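Workshop tips: when an arm stalls halfway through a job

Our Dorneo arm stopped dead in January with a tomato in its fingers. The log showed a joint overload. The real fault was a cable tie, pulled so tight that the cable had no slack left at full reach. It took 2 hours to find.

Before you clear a fault like this, press the stop and keep your hands out from between the fingers. A gripper can close again on restart – ours did. Hold a light part from the side and open the fingers at low speed.
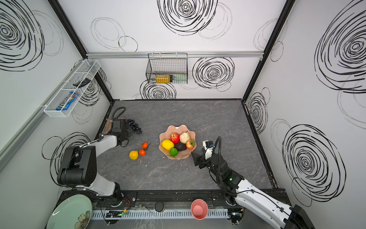

Two arms over the table, with cables running to both grippers.

Move each joint slowly to both ends of its travel and watch the cable the whole way. If it goes straight anywhere, loosen the nearest tie and try again. Wipe the rail while you are there.

With two arms on one table, stop both. The second one does not know you are leaning in.

Run 5 slow cycles before going back to normal speed. Write down the fault code too, as Wuseo support will ask for it.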